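Community help > Workshop and small production > Handling equipment > Budget for a first gripper

We are a small workshop making shelf parts and flat panels, and I must prepare a budget for our first robot arm before the end of April. The arm is more or less decided. My question is about the gripper, where I have two offers and I don't understand the difference in price well enough to explain it to my boss.

The first offer is a parallel gripper from Flunis, two fingers, electric, at 3,068 including the cable and the mounting plate. The second is from Letelix. It costs nearly half of that, but the fingers are extra and the seller could not tell me on the telephone what they will cost. The work is always the same: pick one long flat board from a wooden table, turn it by 90 degrees, put it down on the next table. The widest board is 100 mm. Both grippers open to 12 mm more than this, so on paper both are good.

Before paying anything I made a simulation at home, to see how the opening fits to the board.
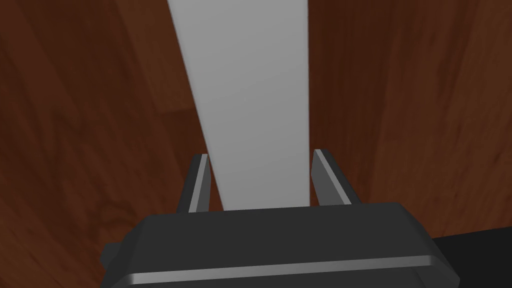

Simulated view from the wrist: fingers open, board between them.

As you see, there is only a small clearance on each side. My questions are these. Is it wise to buy a gripper which is almost at its limit with our widest board? And what else should be in the budget which a beginner forgets? I have now the arm, the gripper, the table and one day of installation.

I should say also that we have compressed air in the building, but the compressor is old and I would prefer not to depend on it.

3 replies

Reply 1

Take the cheap one. The fingers are only two pieces of metal, any machine shop will make them for you in an afternoon.

Reply 2 (marked as helpful by the person who asked)

I have been through the same purchase, with a similar budget, so I will try to answer in order.

About the opening: 12 mm in total means 6 mm on each side, if the arm arrives exactly in the middle. In a simulation it does. On a real table the board can be a few millimetres to one side, or a little turned, and then one finger comes down on top of it. You can solve this in two ways. Either you buy the next size of gripper, or you put a stop on the table so that the board is always in the same place. The stop is far cheaper. We used a simple aluminium angle along one side and the end, and kept the smaller gripper. But ask yourself if you will have a wider board next year. If the answer is maybe, pay for the bigger size now.

Your board is also long, and I think this matters more than the width. If you hold it near one end, the other end hangs down and wants to twist out of the fingers. Ask both sellers for the permitted moment on the fingers, not only the gripping force. In my case the force was enough and the moment was not, and I had to change the gripping point to the middle of the board. Check in your simulation if the arm can reach the middle without touching anything when it turns.

For the budget, I would add these lines:

- Spare finger pads. They wear, and if your panels have a finished surface you will want soft ones.
- Stops or a simple fixture for both tables.
- Guarding or a scanner, and the risk assessment. This was my biggest surprise, it cost more than the gripper.
- A second day of installation.
- Delivery. Hegyi charged me for it separately, so look at the small text of the offer.

For Letelix, don't compare until you have the price of the fingers in writing. An offer without fingers is not a full offer.

Reply 3

I agree with the reply above about the moment. Have you thought about suction cups? For flat panels it is the usual way, and the width of the board is then no problem. There are types with a small electric pump inside, so your old compressor can stay out of it. We have one from Kondness for laminated panels and it works well, but on raw boards with dust it loses grip, and the filter must be cleaned every Friday.

Maybe ask if one of the sellers will lend you a gripper for testing. Send them a few of your real boards, the widest and also the longest.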